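Intro to Color for Makers
Notes for week 2: why safety colors look the way they do

Hi all! I typed these up from my own scribbles, so forgive the jumps. If you missed class, read this first and then the chapter on contrast, which will make a lot more sense afterward.

We started with the question I ask every December when it gets dark at four: why can you spot a road cone so easily and still lose your own navy blue gloves on the hall floor? Part of it is brightness, sure. The bigger part is what sits behind the color. A yellow sign against a pale wall does much less than the same sign against wet asphalt. I learned this the hard way painting the stairs at my old place in Travilton (pale yellow edges, cream walls, two twisted ankles in one winter).

So, contrast. There are three kinds we care about in this class: light against dark, warm against cool, and strong color against dull color. That third one is the one people forget. Orange on gray works even when the two are nearly the same lightness, and you can check by taking a picture and turning it to black and white on your phone. Try it with a traffic cone on a sidewalk!

Then we got onto meaning. Colors pick up jobs over time, and red for stop is so old that we hardly think about it. Yellow mostly says "look out." Green says "go ahead" or "way out." If you use these for decoration you are borrowing the meaning too, whether you want it or not. Remember the Jutuline bus map, with its cheerful red line that everybody in our group read as closed.

A word on paint, as several of you asked. Bright oranges and yellows often cover badly, so put down a white base coat and expect more coats than the can promises. My sample board took 26 days from first coat to the point where I stopped fussing with it, and I still don't love the yellow.

For next time: find one object at home or on your street where a single strong color does all the work. Bring a photo and a pencil sketch. Write half a page on what the background is doing. The reading is pages 391 to the end of the chapter in the Ojala book, and please don't skip the color plates.

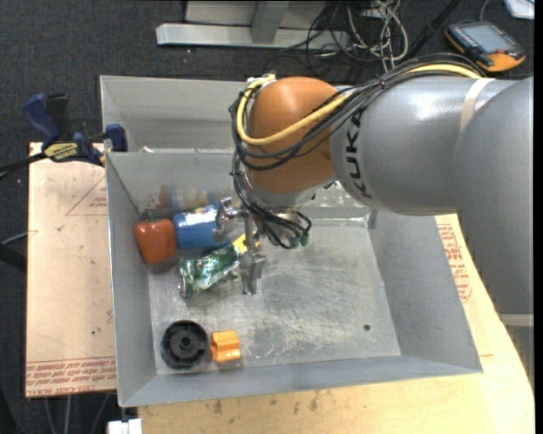 Fig. 1. Orange and yellow next to gray.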